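From: Szymon Adamczyk
To: Prydderch creditors list
Date: 27/03/2022
Subject: Re: Claim against Pretel, where things stand

Razia Lashari wrote:

> Has anyone had a straight answer on whether Pretel can be joined to
> the Prydderch matter? I lost my deposit like everyone else and I was
> told at the start that only the company could be sued. My bank
> statements show the money went to an account run by Pretel, and it was
> moved out again within days. I also don't know if I have to pay
> anything up front to stay in. I've had two letters and they say
> different things.
>
> Razia

Hi Razia,

I rang the solicitors after I saw your message. Some of this will be old news to people who were on the last call.

Pretel can be joined. The application was filed with the court registry and Pretel has been served. The claim is that it ran the payment accounts for Prydderch, that customers had already complained to it in writing, and that it kept taking its fee on every transfer. Pretel denies all of it and says it had no duty to anyone except its own client, Prydderch. The judge has not ruled on that yet.

On the two letters: the first came from the liquidator and the second from our solicitors. The liquidator's letter is only about proving your debt in the winding up. You should fill in that form whatever you decide about the court claim. The form does not make you a party to anything.

There is no payment up front. The funder is Kondeo and it takes its share out of any settlement or judgment, subject to the court's approval. If the claim fails, Kondeo covers the costs order. That is in clause 2 of the funding agreement, and I would read it yourself before relying on my summary.

The class list stood at 2,168 names when I asked. Some of those are people who paid in twice under different email addresses, so the final number will be lower.
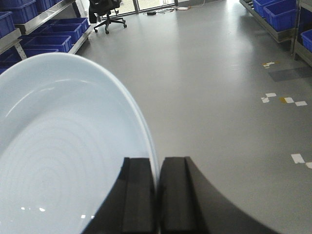

What to send in

Please send these to the solicitors and leave the list address off, as a few people have posted account numbers here by mistake.

1. The bank statement showing each payment. You can black out the other lines.

2. Any contract or receipt from Prydderch or from Plivside, which was the name it traded under for its first few years.

3. Any email or letter to or from Pretel, even an automatic reply. These matter most at the moment because the argument is over what Pretel knew and when.

If your loss was under $3,000 you are still in the class. Someone posted otherwise last month and I have not found anything in the documents to support it.

The next hearing is listed for September. It will be a short one on whether Pretel has to hand over its internal compliance records. You don't need to attend, but it is open to the public. I'm planning to go and will post my notes.

Razia, if the dates on your statements are as close together as you say, the solicitors would like to see them. Put "transfer dates" in the subject line so it goes to the right person.

Szymon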